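On the Care and Folding of Winter Knitwear

December 6, 2019

The annual review of the household's winter clothing has now been completed, and I wish to set down the procedure that was followed, in part for the benefit of readers who have written to ask, and in part so that I may consult it myself next February, when the reverse operation becomes necessary.

For many years the sweaters in this house were kept on hangers. This was an error, and I accept full responsibility for it. A knitted garment on a hanger carries its own weight at the shoulders, and over the course of a season the fabric stretches into small peaks that no amount of steaming will entirely remove. Two cardigans were lost in this manner before the practice was discontinued. All knitwear is now stored flat, in the chest of drawers at the end of the upstairs hall, with the exception of one heavy Dilham pullover that is in use nearly every day and lives on the back of a chair.

The review begins with the emptying of the drawers. Every item is taken out, shaken once at the window, and held up to the light for inspection. Moth damage is easiest to see against daylight, particularly in the darker colors. This year's inspection covered 16 garments, of which five required some attention: two loose cuffs, one missing button, and two small holes near the hem. The holes were referred to my neighbor Lorne Lavoie, whose darning is far superior to mine, and who accepts payment only in marmalade.

Washing is done by hand in the laundry sink, one piece at a time. I have used Fluson wool wash for six years and see no cause to change, although the new cap pours badly. The water should feel cool to the wrist. Garments are pressed gently, never wrung, and then rolled in a towel to draw out the excess. Drying takes place on the mesh racks in the spare room, with the door open. At this time of year a thick sweater may need two full days, and it should not be put away until the underarm seams have been checked by hand.

Folding is carried out on the table. I tried the bed for several seasons, but a soft surface allows the knit to shift while it is being folded, and the finished stack leans. A smooth, hard top is much to be preferred. It should be wiped down and left to dry beforehand, and inspected for crumbs, as well as for anything rough that might catch a loop of yarn. Rings and watches should also be removed. I neglected this last point in the first year and pulled a long thread from the front of a gift.

The method is as follows. Lay the sweater face down and smooth it outward from the center with the flat of the hand. Bring one side in toward the middle, and turn the sleeve back so that it runs down the length of the body. Repeat on the other side. Fold the hem up to the midpoint, and then once more to the collar. Turn the whole bundle over and straighten the neck. The fold should be soft - there is no merit in a sharp crease on wool.

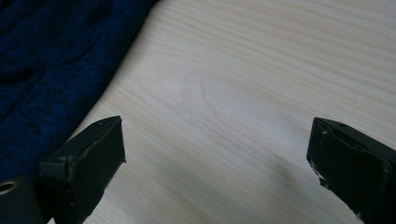
Dark colors are folded first and placed at the bottom of the drawer, where any shed fibers will not settle on the lighter pieces. Loosely knit garments are given a sheet of plain tissue between the layers, so that one does not cling to the next when the drawer is opened in a hurry. I do not stack more than four deep. The lowest sweater in a tall pile comes out flattened, and in practice it is never worn.

Cedar blocks are placed in the back corners of each drawer and sanded lightly once a year to renew the scent. The blocks currently in service are from Wong, and they have held up well. A reader recommended the Dedano lavender sachets as an alternative. These were tested in the lower drawer last winter and found to be agreeable, although the scent transferred to a scarf and remained there until spring.

Garments that have not been worn in two winters are set aside for donation. Three were set aside this year, including a gray turtleneck that I had been defending for some time. They have been washed and bagged and will be delivered before the holidays.

The matter of hats and gloves remains unresolved. They are presently in a basket by the front door, where single gloves continue to accumulate, and a separate entry will be devoted to them once the shelf in the entryway has been repaired.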